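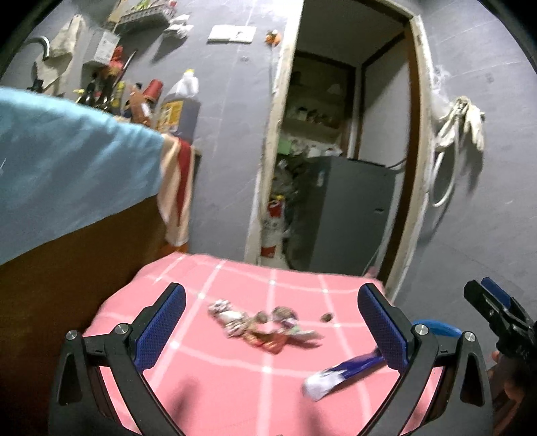 Figure 2. Crumpled candy wrappers on a pink cloth with a white grid, between the open fingers of a black gripper.

May
By the Lolwood Congregational Life Project

4. What members told us about money and trust

I went into this part of the study expecting people to be angry about big things. I thought I'd hear about pastors' cars and building funds. What I mostly heard about was the offering envelope, and who opens it, and whether anybody ever says out loud where it went.

We mailed 200 surveys to households in two churches, one in Rukville and one out past Hviid, and I sat down afterward with 19 people who were willing to talk longer (some of them a lot longer - one interview ran through supper and I got fed). The question I cared about most was a plain one: "Do you know what your church spent money on last year?" Nearly 80 households said no. A good number of those wrote something in the margin, and the margins turned out to be the best data I have.

The Rukville church prints its budget once a year and leaves a stack by the coffee. The Hviid church reads its budget aloud at a members' meeting after the evening service, line by line, and yes, it's as long as it sounds. People complain about that meeting! But in my interviews the people who complained about it were also the ones who could tell me what the roof cost. At Rukville several longtime members told me they'd never picked up the sheet, and a couple weren't sure it existed.

I want to be careful here. Two churches is a tiny sample, and they differ in plenty of other ways. Rukville had gone through a change of pastor before we arrived, and eight of my interviewees brought that up before I'd asked a thing. Some of what I'm calling distrust about money may just be grief about a person leaving. I tried to sort the two apart when I coded the interviews and I'm only partly happy with how it came out.

Still, one pattern held up in both places. Members who had ever helped with the offering themselves, even once, talked about the finances as "ours." Members who hadn't said "theirs" or "the church's." I didn't go looking for that, so I'd treat it as a lead for somebody's next study. In the next section I get into how the pastors answered the same questions, and where their answers and the pews' don't match.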